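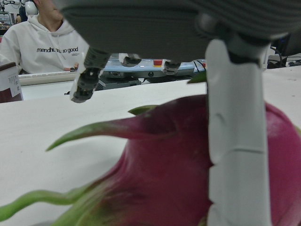
3. Storage records and grading

3.1 Source of the records

The records used in this section come from the Kuzmenko wholesale depot in Hestavley, which receives mixed shipments of tropical fruit and holds them for short periods before they are sent out to retail customers. The depot keeps two sets of books. The first is the receiving log, filled in by hand when a pallet is opened. The second is the dispatch file, which is generated by the Esico stock system when a carton leaves the cold room. The two were never designed to be read together. Carton numbers in the receiving log are assigned by the shipper, while those in the dispatch file are assigned by the depot, and the link between them is a paper label applied at intake. Where the label number had been copied incorrectly, we tried to restore the match from the variety, the shipper and the order of entries on the page. Cartons that could not be matched in this way were left out of the analysis.

After matching, 89 cartons remained. They include mango, papaya, dragon fruit, passion fruit and rambutan. Pineapple was excluded because the depot stores it in a separate room with its own air supply, and the logs for that room do not report humidity. The records were closed on October 30, 2023, and later corrections made by depot staff are not reflected here.

3.2 Grading at intake

Fruit is graded by eye against a printed sheet. The sheet has separate rows for body color, surface damage, firmness and the condition of any attached parts, such as stems, crowns or scales. The grader records one letter per row and one overall letter for the carton. No formula connects the row letters to the overall letter, and in our matched set the two disagree often enough to matter. A carton with a poor mark for attached parts could still receive the best overall letter if the buyer had already accepted the lot.

The row for attached parts is the least consistent of the four. For mango it refers to the length of the stem stub. For rambutan it refers to the spines. For dragon fruit it refers to the bracts, whose color varies along their length (Figure 3), so that a single color word in the log leaves open which part of the bract the grader was looking at. Some graders wrote the color of the tip and others wrote the color of the base. We recoded these entries as "base," "tip" or "not stated" and treated the last group as missing.

Figure 3. Dragon fruit with a pinkish-red body. The bracts fade from pink at the base to bright green at the tips.

A second grader regraded a subset of 40 cartons without access to the first set of letters. Agreement was high for surface damage and fair for body color. It was poor for firmness, which is judged by hand pressure and depends on how long the carton has been out of the cold room. The depot has no rule on how long a carton should stand before it is graded. We have therefore not used firmness as an outcome in any of the models that follow, although it is reported in the descriptive tables for comparison with earlier work at the same site (Pichon, unpublished report to the depot).

3.3 Temperature and humidity

Air temperature and relative humidity in the main cold room were logged by Bruvska sensors mounted on the shelf uprights. The sensors write a reading at fixed intervals and store it locally until the weekly download. The clock on one sensor was found to drift, and its readings were shifted to match the door log before use. Another sensor stopped writing during September and was replaced. The gap was not filled. Cartons whose storage period fell mostly inside the gap were assigned the readings of the nearest working sensor on the same side of the room, and a flag was set so that they could be dropped in the sensitivity check described in Section 4.

The air in the room is not well mixed. Shelves near the door are warmer during the morning loading period, and shelves under the fan unit are drier throughout the day. A room average would hide both effects. For each carton we computed the mean reading at its own shelf over its own storage period, along with the share of that period during which the door was open. Cartons that had been moved between shelves were assigned a weighted mean, using the move times in the dispatch file. These times are entered when the worker confirms the move on the handheld unit and may lag behind the move itself. We had no means of estimating the lag.

3.4 Weight loss

Carton weight was taken at intake and again at dispatch on the same floor scale. The scale was checked against a reference mass at the start of each shift. Weight loss is expressed as a percentage of net weight at intake, with the empty carton weight supplied by the shipper. For eight cartons the supplied figure was clearly wrong, since it exceeded the weight of the full carton in the intake log. In these cases we used the median empty weight for the same carton type.

Losses recorded in this way include fruit removed by hand during storage. Depot practice is to take out any fruit with visible mold and to note the removal on the carton label, but the label is discarded at dispatch. Removal notes survive only where they were copied into the file. A carton showing an unusually large loss may have lost water, or fruit, or both. We set an upper limit on plausible water loss by fruit type, following the procedure proposed by Pavliuk for the depot's internal audit, and treated anything beyond the limit as evidence of removal. The limit is generous for papaya and passion fruit, where the published range is wide, and it is possible that a few removals passed as water loss.

3.5 Variables carried forward

The models in Section 4 use weight loss as the outcome. Shelf temperature, shelf humidity, door-open share and days in storage enter as predictors, with fruit type as a grouping term. The intake letter for surface damage is included as a covariate. The recoded entry for attached parts is included only in the model for dragon fruit, where cartons marked "not stated" are omitted.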